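Subject: Re: [bavier-users] planner ignores tool length after re-grasp

> We swapped the brush and now the Bavier planner stops high on
> every sweep. Is the tip offset cached somewhere?

Yes. It is read once when the node starts, so a new grasp keeps the old value. Two things to do:

1. Call reload_tool after each grasp. You need release 17 or later.

2. Set hover_gap to 5 mm and check the bristle tips against the table before you run a sweep. Ours at the start pose, with the brown pellets and white grains still spread out:

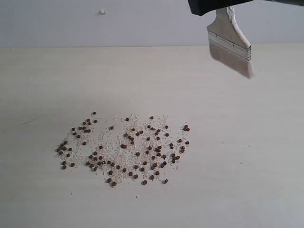

3. If the segmenter merges touching pellets, lower min_split to 27. The Grulto default is too high for small discs.

Filed under: Mailing list > Planning, Perception

Comments

reload_tool fixed it here, thanks.

Does item 3 count as one of the two things?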